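Subject: Re: [cell-upkeep] Left thumb drifting after power cycle
Date: Tue 26 December

> On the Adine cell the left thumb comes up in a slightly
> different place after every power cycle. The fingers are fine.
> I have re-run the homing routine from the Prilico panel and it
> passes, but the next morning the thumb is out again. Before I
> ask for a new hand, is there anything I should check? Also, how
> often do you do the wrist cables?

Check the connector at the side of the wrist first. We had the same fault on the Cervantes cell and spent two days on the thumb before looking at the plug. It was seated but not fully home, and the cable had been routed too tight along the forearm, so each time the arm reached for the back of the table it pulled a little. Power down, take the plug out, look at the pins, push it back in square and leave some slack before the first clip.

If the connector is good, do the homing again with the hand properly open. The panel will let you start with the thumb part way in and it still reports a pass. We now do it this way:

1. Clear the table completely, including the fixture plate.
2. Bring both arms down low over the table, well apart.
3. Left hand open, fingers straight and together, thumb straight out to the side.
4. Wait 2 minutes, then start homing from the panel.
5. Save, power off, power on, and compare the thumb reading with the one you saved.

Anything over 27 counts of difference and we do it again. Two failures in a row and the thumb joint gets opened up. So far that has happened once, in January, and it was a loose screw.

On the cables, we look at them every 100 hours and change them at 400 whether they look worn or not. The Pralow replacements fit but are a bit stiffer, so allow a longer loop at the wrist. Write the hours on a bit of tape at the base of the arm. The counter in the panel goes back to zero when the software is updated and we lost track that way.

The right hand can stay loosely curled while you do the left. Home it separately afterwards. Doing both at once saves a few minutes, but when it fails the log doesn't say which side was at fault.

Could you post the thumb readings from before and after a power cycle? I would like to compare them with ours before you order anything.
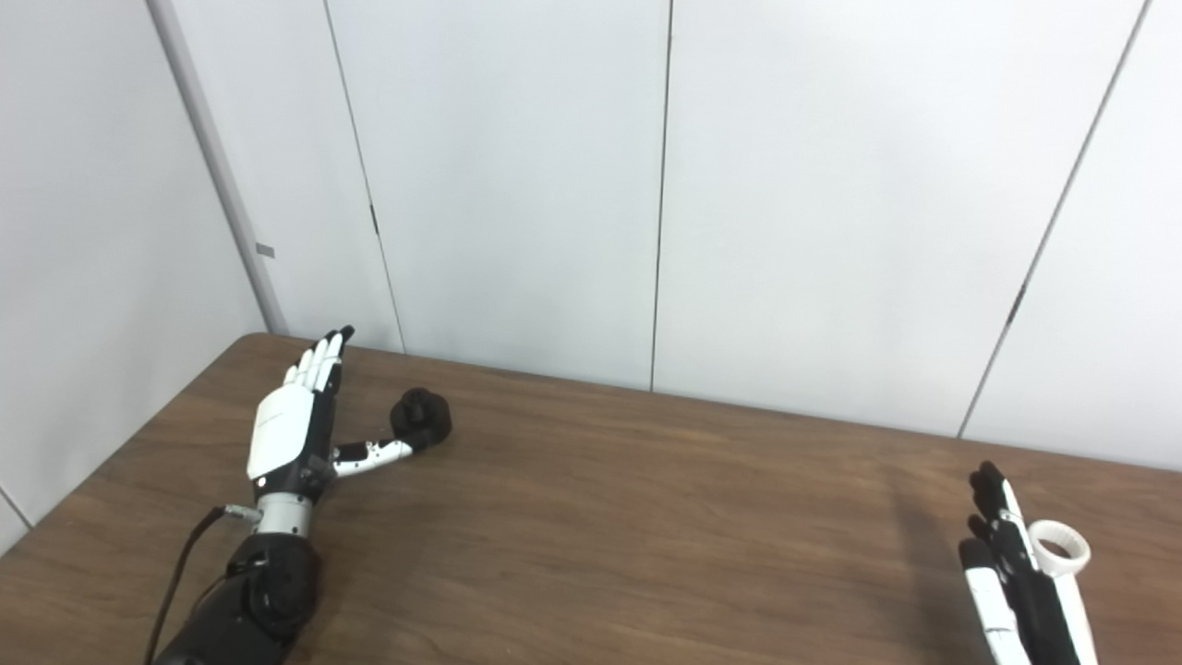
Please also say which version the panel is on. The older one rounds the readings, so small differences won't show up.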